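New Good-Practice Guide Covers Recording Household Tasks With Hand-Held Grippers

5/14/26

If you have ever tried to agree with a colleague on what counts as "picked up," you will understand why the people behind the Trumel guide took until this spring to finish it. The first draft went out in February, and the final text, all 19 pages of it, is now free to download and a good deal friendlier to read than most documents of its type.

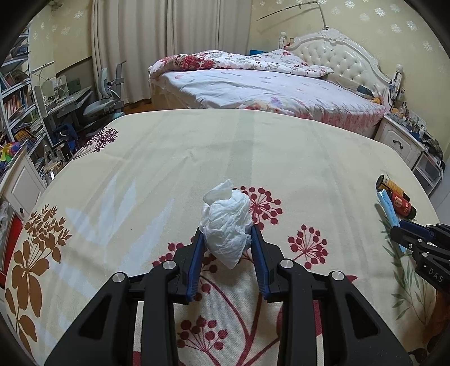
Gökçe

The guide deals with recording everyday handling work in real homes, and it spends most of its time on soft things: tissues, plastic bags, yarn, anything that changes shape once the fingers close on it. Rigid objects had been pretty well covered already, and I was so glad to see the awkward ones get their turn!

Dultness, the small publisher that looked after the text, asks teams to get written consent from everyone living in the home, to put away letters and medicines with names on them, and to write down the starting layout before each session. Finger pads should be checked after every 500 grasps.

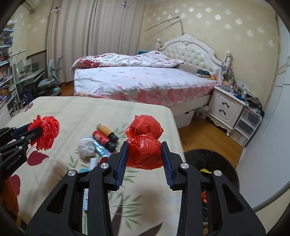
There is also a sensible chapter on leaving the room lived in. Tidying a home until it looks like a showroom is discouraged, and so is squeezing a soft item harder than the task calls for (a habit plenty of us have had to unlearn, me included). Failed grasps are to be kept and labeled, with 3 labels to choose from.

Plulteck has said it will follow the guide in its own home sessions starting this summer. Comments on the yarn and fabric section, chapter 7, are still welcome through the Trumel page.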